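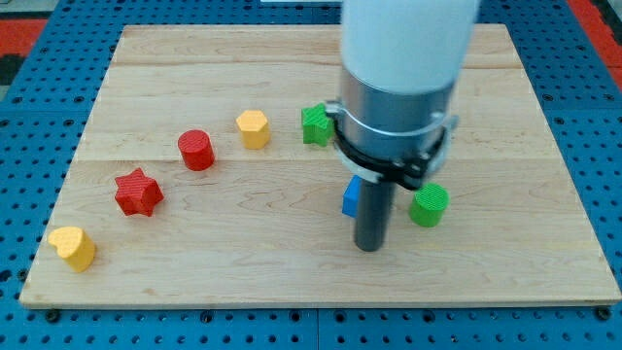
**Marlene Zürcher**

The heart will not stand on its point. I mention it early because I spent most of a Sunday afternoon on the question, and I would like the time to count toward something.

Shape blocks are having a moment in Asville, or at least they are having one on my street. The plain cube, which served several generations of toddlers and the occasional architect, has been moved to the bottom shelf. In its place come stars, hearts and short round columns in colors you could pick out from a passing bus. They're small enough to disappear into a coat pocket, and mine have.

I bought my first lot at Valtance, the secondhand toy store behind the old bus station, where loose blocks live in a bin by the register and are sold by the scoop. The handwritten tag on the bin said 2791 pieces. I asked whether someone had really counted them and was told yes, in December, when it was slow. A scoop gets you whatever it gets you. Mine was heavy on hearts. I went back for another scoop to even things out and came home with more hearts.

What do you do with a heart? A cube has a job. You put it on another cube, and then you put a third one on that, and a child knocks the whole thing down and is told she's very strong. A heart laid flat is a perfectly decent floor tile. Stood on edge, it leans toward whatever is nearest, like a guest who has missed the last train. The six-pointed star is better company. It sits flat and it's chunky, and if you have the patience you can balance a cylinder on it and then a heart on the cylinder. This is as high as I've gone without swearing.

The cylinder, I've come to think, is the only grown-up in the box. A red one and a red star make a passable lamp. Turn the cylinder on its side and it will leave, usually toward the radiator.

Then there is the matter of where to play. Carpet is hopeless. The kitchen table has a slope that I never noticed in nine years of soup. The answer is a wide wooden board with something holding it still, and bolts at the corners are not excessive. Pale wood is kind to bright colors – a yellow heart on it looks almost edible – and if you get a board with some grain running across, you have ready-made streets. A six-year-old visitor saw this at once. She spread seven blocks over my board with a lot of space between them and told me it was a town where everybody had a big yard.

I had assumed the point was to build up. She was building out. She had no interest in the tower I offered and used my best star as a gas station.

Plorkeo, the small company that makes the newer sets, seems to be of her opinion. Its instruction leaflet is 2 pages long, and the second page is blank. The first says the blocks "may be arranged." There's no picture of a castle or a fire truck, and no age limit either, which I took personally. The big set has almost 200 pieces and comes in a cotton sack with a drawstring too short to tie.

I did ask the Valtance people which shape gets returned the most. None of them do, apparently, although customers bring in strays they've found in the car and drop them into the bin on their way past. So the number on the tag is wrong by now. I offered to recount it for them and was given a scoop of blocks to go home with. Hearts, mainly, and one green thing I still haven't identified.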